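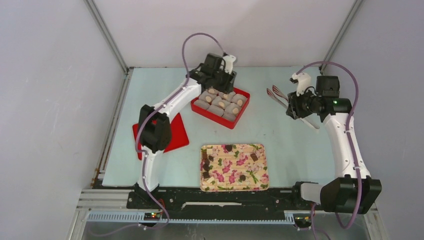
Offsets

The left arm was two millimeters off again when Virgil Tudose ran the morning check. He ran it a second time with the lights out, in case the window was fooling the overhead camera, and got the same figure in the same direction. He wrote it in the book.

The book was a school exercise book on a string. Naheed Khokhar had wanted a shared file. Virgil had said that a file could be edited, and she had said that so could a book, with a pencil, and he had gone out and bought a pen. The cell had been under construction at the Prerthorpe workshop since the spring. The members called it Clultness, after a word that had come out of Naheed's keyboard when she set a torque wrench down on it, and the name was now in too many scripts to be changed.

Its task was to pack chocolates. Each arm would take a piece from the flowered tray and set it down in one compartment of the red box, and neither would hit the other. That was the whole specification. Virgil had written it on the first page of the book and both of them had signed it.

"Two again," he said when Naheed came in.

"Which way?"

"Away from us."

She hung up her coat and looked at the zero mark on the left base, a scribed line on the mount with a matching line on the beam. The lines met. She put a feeler gauge to the bolts, then a wrench, and the bolts did not move.

"So it's in the software," she said.

"The software was not touched. I closed it at six."

"Then it's in the arm."

The arms had been built separately, one by each of them, from the same drawings. Virgil had done the left. He had routed his cable three times before he was satisfied with the bend at the elbow. Naheed had routed hers once and it had given no trouble. Neither had mentioned this to the other.

They swapped the controllers that afternoon. The left arm ran on the right arm's Kernine board and the right arm ran on the left's, and if the fault had lived in a board it would have crossed the table. It stayed where it was. They swapped the boards back and Virgil wrote that down too, with the time.

The next step was the fingers. A worn finger block lets the finger lean under load, and a lean at the block becomes a larger error at the tip. The blocks on the test gripper had been knocked against most things in the room by then. Their top edges were chipped, and Naheed ran a thumbnail along the scuffs and said they were ugly and would hold. She closed the fingers on a gauge pin 30 times and logged the position of the pin each time. The spread was smaller than the thickness of the pen line she drew through it. 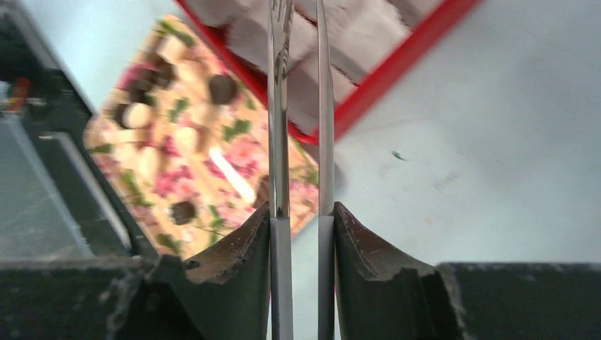 The run at 2

It was Ankit Vishwakarma who asked about the power. Ankit paid the electric bill on behalf of the members and had the meter readings by the hour, on a sheet that he printed and pinned beside the kettle. He wanted to know who was using the cell at night.

"No one," Virgil said. "It's off at night."

Ankit put his finger on the sheet. There was a small hump at 2 in the morning, and another the night before, and one the night before that. The humps lasted 35 minutes. They were the height of two servo supplies with the brakes released.

Virgil checked the controller. It kept a log of every motion command it was given, and between closing and the morning check it had been given none. He showed this to Naheed, who read it twice.

"No commands," she said. "What about positions?"

The positions were in another file. The encoders wrote to it whenever they had power, whether or not anything had told the arm to move. Virgil had never had a reason to open it. It held the joint angles of the left arm, 20 lines to the second, and all through the hump at 2 they were changing.

Someone had been moving the arm by hand.

Playback

It took Naheed the evening to turn the angles into a path. She did it on the bench machine while Virgil stood behind her and was asked to sit down. The path came up as a thin line over a drawing of the table. It went from the tray to the box, dropped, rose, and came back. It did this slowly, with a stop before each descent.

"They're packing," she said.

"They're teaching it to pack."

"There's no teach mode open. It isn't learning anything. They're just holding it by the wrist and doing the job."

Virgil looked at the stops. Before each one the line overshot the compartment by two millimeters, held there, and drew back as it went down. He had her measure it. It was the same at every compartment, always toward the far wall. Whoever it was came in long, let the piece touch the far side, and brought it home against the touch.

At the end of each session the arm was pushed back to its rest position, and whoever did the pushing overshot that as well.

"I'm not going to sit up," Naheed said.

"I was not going to ask you."

They both sat up. They took the chairs behind the drill press and left the lamp off. At ten minutes to 2 the side door opened and Gillespie Pringle came in with his own key, switched on the servo supplies in the correct order, and took off his cap. He rented the bench by the sink, where he mended clocks. He had spent his working life on the boxing line at Hayat, the confectioner's on the other side of the river, until the line was shut down one August. They both knew this and had never thought to use it.

He took hold of the left wrist with one hand and laid the other on the elbow. He waited until it was still.

"You may as well put the light on," he said. "I can hear one of you breathing."

Naheed put the light on.

"Your machine sets them straight down," said Gillespie. "I watched it over my tea. Straight down from above, dead center, like posting a letter. You'll crack one in every tray if the cup's got a lip on it. You come in long and let the wall find it for you."

"You could have said so," Virgil said.

"I did say so. You told me it was accurate."

Virgil had no memory of this. He looked at the book, which could not help him.

"And you leave the near row," Gillespie went on. "You leave it till last, always. You'll want somewhere for your wrist to be."

Revision C

They wrote it in as an approach rule. The target stayed where it was, and ahead of the target went a second point, two millimeters beyond it, with a light force limit and a short dwell. Naheed wanted to call the constant GP. Virgil called it wall_touch and put the initials in the comment. Samuele Ferri, who had drawn the original gripper, read the change and asked why anyone would aim to miss. He was referred to Gillespie, and came back after half an hour and withdrew the question.
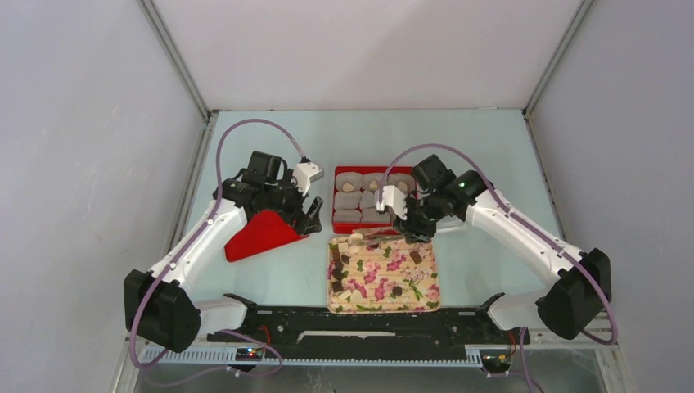

The rule did not remove the need for a packing order, and the order took longer to agree on than the rule had. Gillespie filled a box from the far side forward. Virgil's planner took whichever compartment was nearest to whichever piece, because that gave the shortest path, and he was reluctant to give up the shortest path. By the evening of the third trial he had given it up. The far row held three cream pieces, one to a compartment, and the right gripper was down over the gap between the red box and the flowered tray with its wrist hiding a corner of the box. The left gripper had drawn back beside the red panel to leave it room. Virgil copied the positions into the book and asked for the pen back when Naheed had finished initialing them.

Gillespie watched from the bench by the sink with a clock movement in his hand.

"It's slow," he said.

"It's at a tenth of speed," said Naheed. "It's a trial."

"I was slow the first week."

She entered the next target and released the hold. The right arm lifted, swung over the tray, and stopped above a dark piece at the edge, where it waited out its dwell. Virgil wound the string around the book. Then he unwound it again, and under the specification, below the two signatures, he ruled a line for a third.

Gillespie said he would sign when it had done a full box. He put on his glasses and went back to the clock.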